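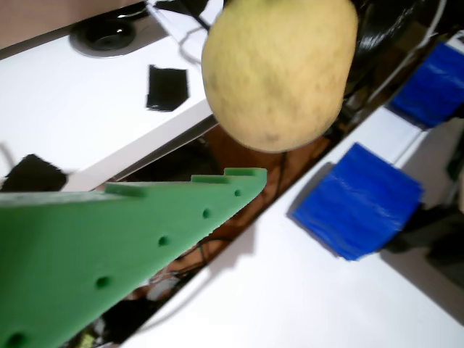 *Doigt vert, vue poignet. Fruit jaune au-dessus de l'espace entre les deux tables.*

**10 juin 2025, cahier pinces, poste à deux tables**

Objet : comparer les doigts verts ajourés (plaque plate, trous de diamètre croissant vers la base) et les doigts Mukano à coussinets, même bras, même contrôleur Zutotum, même caméra de poignet. Tâche : prendre un fruit sur une table, le déposer sur l'autre.

Repris les réglages laissés en octobre par l'équipe de Pritville. Vitesse d'approche inchangée, effort de serrage remis à la valeur basse. Le fichier de calibration de la caméra n'était pas le bon (celui de l'ancien support), erreur latérale nette au premier essai à vide. Rechargé la bonne version, refait la calibration main-œil, ça tombe juste maintenant. À renommer proprement, les deux fichiers ont presque le même nom.

**Série A, doigts verts**

20 prises. 14 dépôts corrects. Les échecs se ressemblent : le fruit pivote entre les doigts au moment de la levée, puis glisse vers la pointe. La pointe est étroite et le contact se fait sur une petite surface. Quand la prise est plus profonde, côté gros trous, plus de rotation, mais il faut descendre davantage et on finit par toucher le plateau. Arrêt sur effort deux fois pour cette raison.

Les crans du bord supérieur n'aident pas pour un objet rond. Ils servent pour accrocher une arête, on le savait. Essayer quand même avec les doigts retournés, l'appui sera différent.

Côté vision, le doigt occupe une bonne partie du bas à gauche et il reste légèrement flou, la mise au point étant faite plus loin. Pas gênant pour le fruit. Plus embêtant pour les repères : un des carrés noirs passe en partie derrière le doigt et la détection le perd par moments. Les carrés bleus ressortent bien sur le blanc, mais le matériau est brillant et un peu froissé. Le seuil de saturation a dû être baissé pour récupérer un contour complet. Prévoir du mat.

**Série B, doigts Mukano**

20 prises aussi, mêmes positions de départ. 5 échecs, donc à peine mieux en nombre. Les échecs sont d'une autre nature : aucun glissement, mais le fruit reste collé au coussinet à l'ouverture et tombe de travers. Une ouverture plus lente règle une partie du problème. Les doigts Mukano sont aussi plus épais et bouchent davantage la vue. J'ai dû décaler la pose d'observation vers le haut, ce qui rallonge le cycle.

Temps de cycle moyen : environ 24 secondes avec les Mukano. Pas de valeur fiable pour les verts, l'horodatage du contrôleur a sauté au milieu de la série A. À refaire.

**Passage au-dessus de l'espace**

C'est le moment que je surveille le plus. Si le fruit lâche là, il part au sol dans les câbles. Arrivé une fois en série A, sans dégât. Le planificateur passe en ligne droite entre les deux poses alors qu'un point intermédiaire plus haut donnerait un mouvement plus doux. Ajouté ce point dans le script, pas encore testé en charge.

Les câbles au sol sont à regrouper avant la prochaine séance. Ceux qui font une boucle sur la table de gauche aussi, la segmentation par profondeur les prend parfois pour un objet fin posé là.

**À faire**

- Refaire la série A avec horodatage, mêmes positions.
- Doigts verts retournés, puis avec une bande de silicone fine côté pointe.
- Demander à l'atelier Châu un jeu de doigts à pointe plus large, mêmes perçages.
- Remplacer les carrés bleus par du mat, garder la même taille.
- Tester le point intermédiaire avec les deux jeux.
- Noter la masse des fruits, oublié aujourd'hui.

Doigts verts laissés montés sur le bras. Effort de serrage toujours sur la valeur basse, à vérifier avant de relancer.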